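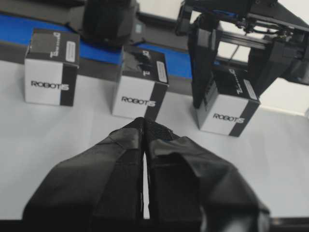 The Small Box Problem

By Areti Economou

Every hobbyist I know keeps the boxes. Fidel Urrutia keeps them in the closet, under the bed and, since June, in the oven drawer. "They're good boxes," he told me, a little sharply.

He has a point. Three small white cartons marked ROBOTIS, black on top, look smarter on a white table than most of what I own. Each is a cube, so they stack – a quality I can't claim for my saucepans.

Fidel's spreadsheet puts his collection at 1,284. His wife, Buppha Kamolrat, has asked for two shelves back. He is considering one.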